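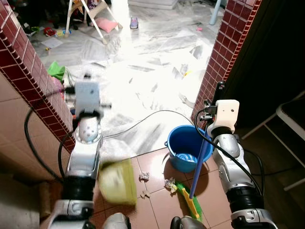
Broom, dustpan and three bits of paper on the tiles by the doorway.

I've been reading about the four-day work week again, and I remain unconvinced. I'd like to be convinced. I like Fridays off as much as the next person. But every article I open has the same shape: a company tries it, everyone is happier, output goes up, and the boss is quoted saying they'll never go back.

The one doing the rounds since October is from Skastora, which sells booking software and has 98 staff. They ran their trial for nine weeks. Nine weeks! I could do nearly anything for nine weeks. I once gave up bread for longer than that, and I can tell you my output in week nine was no guide to how things went later.

Nobody at Skastora seems to have been asked who picked up the phone on Fridays. I went through the whole write-up looking for it. There's a line near the end about "flexible coverage arrangements", and I'd bet money that means the support team got a different deal from the one in the headline.

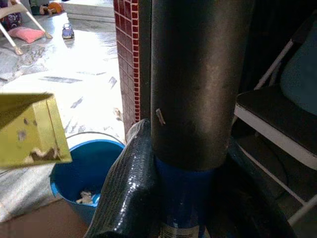
Measuring is where I get stuck every time. Skastora's survey asked people whether they felt more productive, and they said yes. Well, of course they did. If my employer told me I could keep my day off as long as I felt productive, I'd feel productive in my sleep. There was no count of jobs finished, no record of how late people stayed on the other four days. A black post on a blue base, with one small pale mark on it, is still mostly a black post, and I think surveys like this get us all staring at the pale mark. One cheerful number, and the rest of the surface goes unread.

The other case people send me is Wustance, a printing firm that went to four days and stayed there. I take that one more seriously. They kept it going for three years and they published their overtime, which went up in the first year and then settled. That's a messier story and so I believe more of it. But they also cut the paid lunch break, and you have to get to the second page to learn that. Four longer days with your lunch on your own time is a different offer from the one being cheered on.

A friend at Montecinos had it put to her as a choice — four days at the same pay, or five days and a $2,000 bonus. She took the bonus. So did most of her team, she says. I haven't seen that in an article either.

None of this means it can't work. Offices where half of Friday goes on clearing the inbox could probably drop it and never notice. My doubt is about the jobs where somebody has to be there: the clinic, the warehouse, the bus. When the trials reach those, and run for longer than a school term, and print the overtime beside the smiley faces, I'll read every page.

My own workplace has a "listening session" on it next month. I've put my name down and I'm bringing the lunch break question.

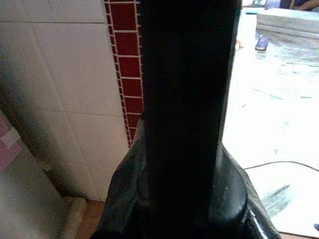

White wall tiles on the left, and plenty of black in front.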